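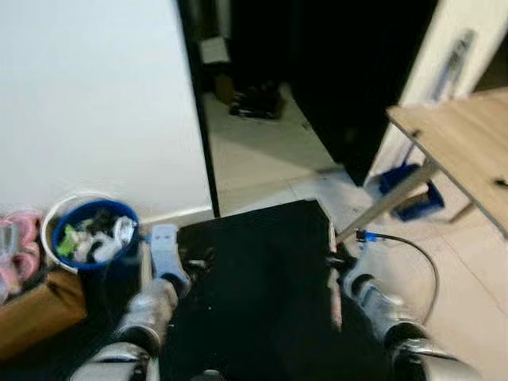

## Harbour notes, 06/07/2019

The motor yacht *Devero* came in on the morning tide last week and took the long berth on the outer wall at Murdale. She is the largest private boat we have had this season, at 104 feet, and she stayed five nights before leaving for the north.

She was built at the Väisänen yard and has a dark blue hull with a cream superstructure. The present owner bought her from a charter company and has had the aft deck rebuilt, so people who remember her from earlier visits may not have recognised her. The old crane on the port side has gone and the tender is now kept in a garage at the stern.

Several members asked why she didn't use the inner basin. She draws nine feet, and there isn't enough water over the sill for that at low tide. The harbour office did offer her a spot near the fuel dock, but the skipper preferred the wall even with the swell.

Attila Szabó took his launch out to meet her and followed her in from the fairway buoy. He has kept a log of visiting yachts here for years and *Devero* is number 583 in it. The log is in the clubroom, on the shelf under the tide tables, and anyone is welcome to read it. Please don't take it home. If you have old photographs of boats on the wall, Attila would like to borrow them for copying, especially anything from before the breakwater was extended.

The sailing yacht *Cidgate* is still on the hardstand. Her mast is out and the rudder has been taken away for repair. The yard expects to have her back in the water in August, and the travel lift will be tied up for most of that day. Members who need to be hauled out that month should book early at the office.

A reminder about the outer wall: visiting boats run their shore power cables across the walkway, and the covers are not always down. Bikes should be walked past the berths. The gate at the seaward end is locked at dusk, and the code has been changed. Ask at the office for the new one and bring your berth card with you.

Water on the east pontoon is back on. The tap nearest the ramp still drips and a new washer is on order.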